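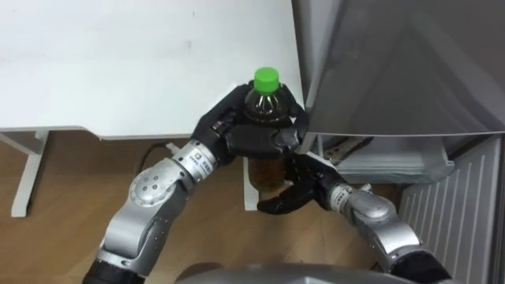 September 3, 2022

I have been trying to learn the accordion for seven months and can now report that my neighbours are very patient people. Ruth Mottram upstairs met me by the bins last week and said she'd been enjoying "the sea shanty". It was a waltz.

I blame my uncle, who left me the thing. It's a Serra, dark red, with a strap that smells of cough sweets and a bottom A that sounds whether you want it or not. I took it to a repair man in Killgate who opened it up, breathed in through his teeth and quoted me £95 to look at the reeds. Looking was all that covered. Doing anything about them would be a separate conversation, and I got the feeling he was looking forward to it.

So the A stays. I've started choosing tunes in keys where it does the least harm, and that has cut the repertoire down to four. One of them is Happy Birthday.
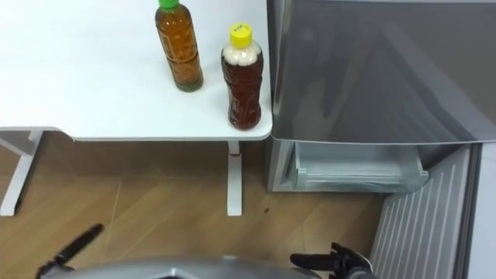
Practice happens after tea, for half an hour, with the window shut. The right hand is fine, being more or less a piano that someone has stood on its end. The left hand is a field of identical buttons you aren't allowed to see, one of which has a dimple in it so you know where you are. I find the dimple about one time in three. The rest of the time I set off confidently from somewhere else and we all find out together.

Then there are the bellows. My book (second-hand, previous owner gave up on page 12, judging by the pencil) says to think of them as breathing. I breathe perfectly well without running out halfway through a bar, but I take the point.

I did look into lessons. There's a teacher in Wullow who is well spoken of, but the bus goes twice a day and I'm not sure the driver would have me. The Brarno accordion weekend is in November and takes beginners. You have to bring a piece to play in front of the others. I've sent off the form and put down the waltz, and Ruth has asked if they'll all be singing along.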